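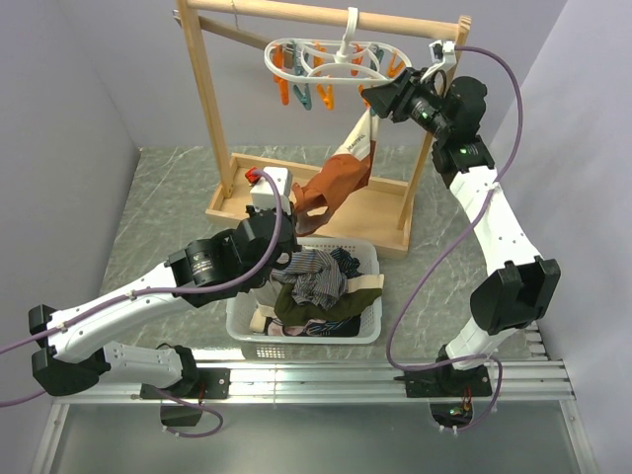 She answers the phone on the sixth ring, out of breath. Was moving sacks. Onion sets, mostly – May is the bad month, everyone wants everything by Thursday.

She has run the seed shop in Bråten for 3 years. Before that, payroll. "I was fine at payroll. I just didn't want to be fine at it till I was 60."

The mail order side started by accident. A woman two towns over couldn't drive anymore and asked for beans in the post. Then her sister asked. Last spring the shop sent out 1,161 packets, nearly all of them packed at the kitchen table after supper.

Best seller? A short yellow pole bean she sells as Flitine. "People write me letters about that bean. Long ones." Worst is Tromis, a kale. Bitter, slow, bolts if you look at it wrong. She keeps it on the list anyway. Some 113 packets left in the drawer, she thinks, and she'll eat it herself if she has to.

I ask about prices and she sighs. Envelopes went up, then postage. She held out untill winter and then added a little to each packet. "Two complaints. One of them was my mother."

Does she test the seed? Every batch, on wet paper towels on top of the fridge. Anything under her cutoff goes to the chickens. She won't tell me the cutoff.

Next year, maybe a second greenhouse. Maybe not. The bank has the papers and she hasnt heard back. Then somebody's at the counter, asking for twine, and she has to go.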